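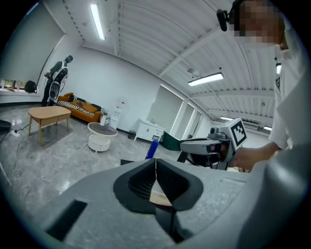 The Pusport is a tow float with a dry compartment, made by Asano for people who swim long distances in open water. I have used it for one season, mostly in the bay at Stolotach, and I paid for it myself: 58 euros with the belt and the leash. I bought it mainly for the belt clip. My old float had a hard plastic buckle which I could never open with cold hands. On the Pusport the strap passes between two soft black pads, and they sit in the same way as the rubber finger pads in the photo, leaning towards each other in a V with a narrow gap between them. You pull the strap up through the gap and it stays. To release it you press the two sides and pull down. The surface of the pads has a texture, so the strap does not slide even when there is sun cream on it.

The size. It is a long float, more like a small pillow than a ball, and bright orange on both sides. On the kitchen scale mine showed 1052 grams with the leash, the belt, my telephone, a thin jacket, sandals and two energy bars inside. I did not weigh it empty. When it is full it is low in the water and you feel it behind you in the first minutes, then you forget it. When it is almost empty the wind catches it. With a side wind it came beside my hip and touched my arm on every second stroke, and this was quite annoying. My solution is to put a half-full bottle of water inside, also on short swims.

I tested the dry compartment in the bath before I trusted it with a telephone. You must roll the top at least three times. The paper with instructions says two, and with two I found some drops in the bottom after a swim of 1000 metres. With three rolls it was dry each time, but I still put the telephone in a second small bag.

Inflating is easy. There are two air chambers, each with its own valve, and four or five breaths fill one of them. The valves are a little stiff when new. My swimming partner Themis Tsolakis has the same model, and on his one the left chamber became softer after an hour in the water. He wrote to the shop and received a new one in nine days, without discussion. Mine never lost air.

The leash is the weak part. It is too short for me (I am 1.86 m) and if I kick hard my heel hits the float. There is a longer one in the catalogue but it costs extra, and I think a float for long distances should come with it. For a smaller person it may be fine. Minoru Uchida from our club tried mine on the crossing to Navaratnam beach and said he did not notice the leash at all — he also kicks much less than I do.

Visibility is very good. In September we had short waves and grey light, and the boat skipper told us afterwards that he saw the float long before he saw my head. There is a loop on top for a small lamp. I used it twice, starting at six in the morning, and the lamp stayed upright. The whistle on the belt is loud enough for the beach, but I would not depend on it in strong wind.

After the season the orange has become paler on the side that looks at the sun. The seams are good. I wash it with tap water and dry it open in the shade, as they ask. The belt has a few loose threads near the clip, and the pads of the clip look like new. Sand goes between them sometimes and you can rinse it out under the tap.

I would buy it again for swims longer than an hour. For a quick swim along the beach it is too big, and a simple float at half the price will do the same job. Asano also sells the belt alone, and it fits my old float too, so if you are happy with yours and only fight with the buckle, try that first.

Good: belt clip, visibility, two chambers.
Less good: short leash, moves a lot in side wind when empty, instructions for the roll top.
My mark: 8 out of 10.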